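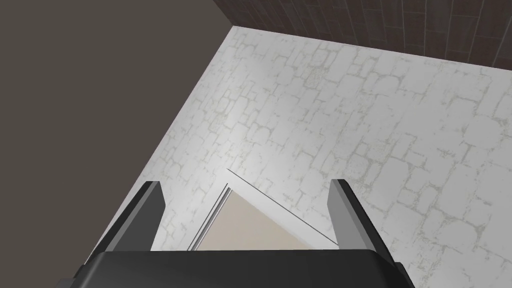
The replacement of the ground-floor lobby surface at Clarholm House is now open for comment by owners and long-term tenants. The management office has received 83 written replies to the first notice, and most of them concern color and not cost. Several owners have asked for a light gray floor with a stone texture, of the kind shown beside the plain dark gray wall and the dark brown brick pattern, and have noted that the contrast at the base of the wall is easy to see. Others would prefer to keep the present red tile and have it repaired. Comments should be posted in this thread and will be attached to the minutes of the May meeting.

Posted by: ClarholmOffice
April 10, 2026

Reply from: k_tomar_4B
The office is thanked for the notice. I would ask that the minutes record my objection to any light-colored surface inside the street door. The lobby receives salt and grit for a large part of the year. The former floor at my previous residence was pale, and the mat area was permanently stained after the second winter. Repair of the red tile should be priced on the same sheet as replacement, so that owners can compare the two.

Kuldeep Tomar, Unit 4B

Reply from: SKashyap
With respect to Mr. Tomar, the staining he describes usually comes from an unsealed surface or from the wrong cleaner. The color has little to do with it. A dark floor shows dried salt more clearly than a gray one does. I managed two medical office buildings before I retired, and the complaints we received every winter were about white tracks on the dark floor. The light one drew almost none.

I do support his request for a repair price.

Seema Kashyap, Unit 2A

Reply from: k_tomar_4B
Medical offices have day porters. Clarholm House does not. The lobby is mopped on the schedule in the service agreement and at no other time, and I do not expect the owners to vote for more hours.

Reply from: ClarholmOffice
For the information of all owners, the area under discussion is 288 square feet and includes the mailbox alcove. It does not include the elevator floor or the rear corridor. The Descombe proposal covers removal of the old tile, leveling, the new surface, and nine new threshold strips. The repair option was not priced in the first round. The office has now requested a figure from Descombe and will post it when it is received.

Reply from: R.Dwivedi
May I raise the matter of slip resistance, which the notice does not address? Appearance has taken up nearly all of the discussion so far. My mother uses a cane and visits most weekends, and the red tile near the mailboxes is slick when umbrellas have dripped on it. A textured surface would be an improvement – provided the texture is real and is more than a printed pattern under a smooth coat. Owners should be given a sample large enough to stand on.

Ravindra Dwivedi, Unit 5C

Reply from: SKashyap
I agree entirely. The sample boards on display in the office window are too small to judge by, and they are behind glass.

Reply from: naveen_b
The firm of Tiwari, which drew the original lobby, specified the red tile to match the front steps. This is stated on the old drawings in the basement cabinet. If the floor becomes gray, the steps will look like a mistake. I am not opposed to a change, but the steps and the floor should be considered together, even if the steps are done in a later year.

Naveen Bhardwaj, Unit 1D

Reply from: k_tomar_4B
I had not seen those drawings. They support the repair option, in my opinion.

Reply from: R.Dwivedi
The drawings also show a coal chute.

Reply from: ClarholmOffice
Members are reminded to keep remarks to the subject of the thread. Mr. Bhardwaj's point regarding the steps has been noted. The question below was received by letter from an owner who does not use the forum and has been answered in consultation with the contractor.

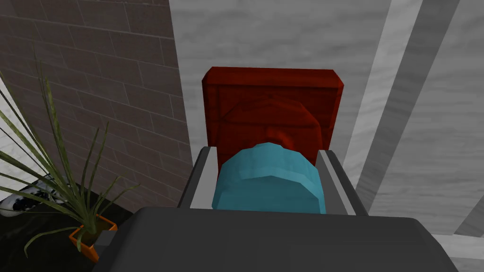
Will residents be able to use the front entrance while the lobby floor is being replaced?

Residents will use the rear entrance during removal and leveling, which Descombe has scheduled for eight working days. The front door will reopen after that with a temporary walkway to the elevator, and parcels will be held at the office for the whole period.

Reply from: kandpal_k
The rear entrance has two steps and no handrail. Before any work is approved, the office should state in writing how residents who cannot manage steps will enter and leave the building. I would regard this as a condition of my vote. A portable ramp was rented when the boiler was replaced, and it was adequate, although it was put away at night without notice.

Kuldeep Kandpal, Unit 3A

Reply from: SKashyap
I second Mr. Kandpal's condition. The ramp should remain in place day and night.

Reply from: ClarholmOffice
The office accepts this. A ramp with a rail will be included in the contract and will stay in position until the front door reopens.

Reply from: naveen_b
Could the office also confirm the sealer? The proposal names Lindura on the second page and says "approved sealer" on the fourth. These may or may not be the same thing, and the warranty refers only to the fourth page.

Reply from: ClarholmOffice
Descombe has confirmed that Lindura is the sealer intended on both pages. The wording will be corrected before the contract is presented. The first coat is included in the price. Later coats would be paid from the ordinary maintenance budget.

Reply from: k_tomar_4B
Then the cost of later coats should appear on the comparison sheet as well. A floor that must be resealed is not the same purchase as a floor that needs only to be washed. I remain in favor of repair, and I will bring two of the loose tiles from the alcove to the meeting so that owners may see that they are sound.

Reply from: SKashyap
Please leave the tiles where they are until then. Someone will trip.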